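Drinks for the July get-together, sorting and packing

Poppy Hulme

Quick gallery page because three people have asked me what we ended up bringing and I'm tired of typing it into the group chat. Pics first, then notes, then notes about the notes. Will tidy this up later. (Probably won't.)

Background for anybody who wasn't on the thread. We do a summer swap at Flimcombe every year, everyone brings drinks and a blanket and some odd bit of fabric for the swap table. Last year it was all lemonade. All of it. So this year Dinesh Thevar made a list and I said I'd do the cold drinks bag, with a mix in it. Fizzy fruit stuff, something plain for the people who don't like sweet, no beer.

Bag, cans, bottle. The flower blanket and the stripy cloth are for the swap table.

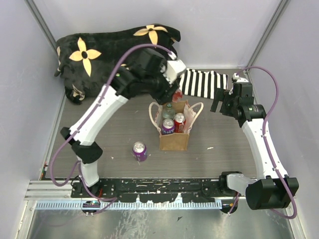
Paper bags with rope handles are fine for this as long as you don't get greedy. Five or six cans is my limit, then I start a second bag. Had a handle pull out on me in the Marsden parking lot two summers ago, cans rolling everywhere, one under a stranger's car. Never got that one back.

Things I do now:

Heavy stuff on the bottom, cans standing up if they'll fit
Glass in the middle with cans around it, or wrapped in a towel
Opener in my pocket and NOT in the bag, it always ends up at the very bottom
Carry it from underneath once there's any weight in there
Ice goes in the cooler. Never in paper. Please

On blankets. I like a black background for outdoors, grass stains don't show so much and it photographs nice with flowers on it. Plush is lovely to sit on but picks up every seed and twig in the field, so shake it before it goes back in the car. The stripes go with anything. I-seul Seok has already called dibs on those so don't even ask. Swap table opens at 2 and she'll be standing there at 1:45.

Plain soda water, for the non-sweet crowd. Chang, green cap with the two elephants on it.
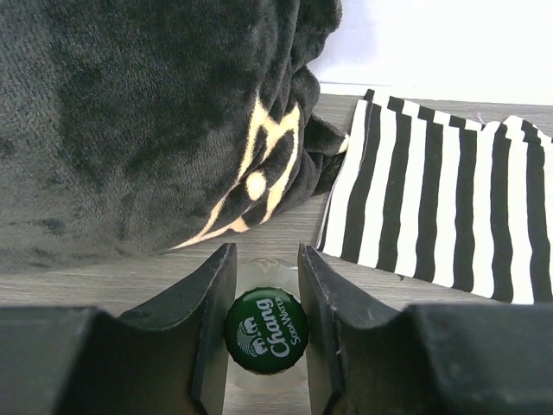 Dinesh's argument is that soda water is the one thing that always runs out, and he's right, it went first the year before last. People mix it with juice. People use it on spills. Elżbieta Baran cuts hers with a spoonful of sour cherry syrup from a jar she brings along herself, and if you're nice to her about it she'll do you one too. It's very good. I've tried at home with the store bought syrup and its not the same, way too sweet.

Crown caps need an opener, so this is your reminder. Write it on your hand. We have a drawer at home with maybe four of them and every year I get to Flimcombe with none. Cyril Haworth opens them on the edge of the picnic bench and there are dents all down one side now, so bring an opener and save the bench.

Also please take your caps home. The mower finds them otherwise, and then we get an email.

How much to bring, since that was the other question. We had 41 people sign up as of Tuesday. I worked it out at two drinks each plus some spare, so the full list came to 101 cans and bottles across all of us, which Dinesh says is too many and I say have you met these people. Split between everyone bringing drinks it isn't bad at all. I'm not carrying the whole lot, just my share. Last year we came home with 30 left over, but that was the lemonade and it doesn't count.

If you're on the drinks list and haven't told me what you're bringing, tell me. A message is fine. One word is fine. "Cola" is a complete answer.

The cans, purple and red, lying every which way on the table. The purple is Fanta, grape by the look of it.

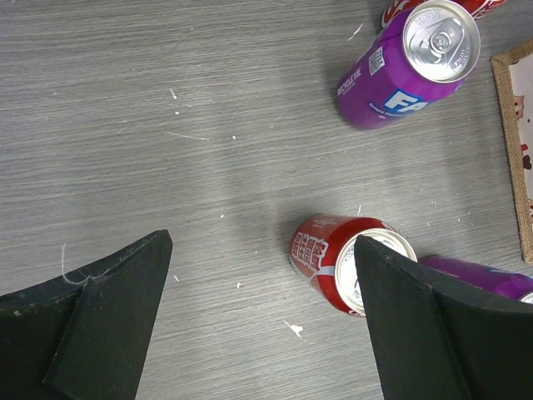
Grape is going to be a fight. It's the one the kids want and half the grownups too, so I'm keeping a couple back for whoever gets stuck on the late shift at the swap table. If you get there at four and all the purple's gone, come find me and I'll see what I can do. No promises.

A few people asked where to get the more interesting cans. Any decent import grocery really, have a poke around the drinks aisle and buy whatever you don't recognize. I like going with no list for that part. You get some duds (there was a salty plum thing once, I-seul loved it, I did not) but mostly its a nice surprise, and people stand around the cooler reading the labels to each other, good way to get the shy ones talking.

Recycling. Same system as before, one blue sack for cans, one box for glass, everything else goes home with whoever brought it. Rinse if you can be bothered. Don't crush the cans, the machine at Akenitz won't read them flat and then I'm stood there feeding them through for nothing. Deposit money goes in the tin for next year's charcoal.

Chill times, because somebody (Cyril) put his in the freezer and forgot. Fridge the night before is plenty. Cooler with ice and a bit of cold water if you're in a hurry, cans go faster than you'd think. Nothing fizzy in the freezer, ever. He's still finding bits of orange in the ice tray.

Other stuff for the table so I don't forget:

Napkins, the big pack
Paper cups, the small ones were useless last time
Marker pen for names on cups
Something to hold the tablecloth down, rocks are ok
Elżbieta's syrup (ask her, don't just assume)
Sack for the cans
Box for the glass
OPENER

Still need one more person with a cooler, the bigger the better. Mine has the broken lid and only stays shut with a strap. Dinesh has one but the wheels squeak so bad you can hear him coming from the road.

Parking is the usual field, come in by the lower gate, the top one is going to be locked. If it's rained the day before, leave your car on the lane and walk down, it's about ten minutes with a bag. Bit longer with a blanket and a bag. Set up is from noon if you fancy helping, otherwise turn up whenever.

Swap table rules are on the Plerar page, same as last year except you can put in up to three things now. Fabric should be clean please. Blankets count as one thing even the huge ones. Anything still on the table at the end goes back home with you.

More pics after the day if I remember to take any. Message me about the cooler!!

Poppy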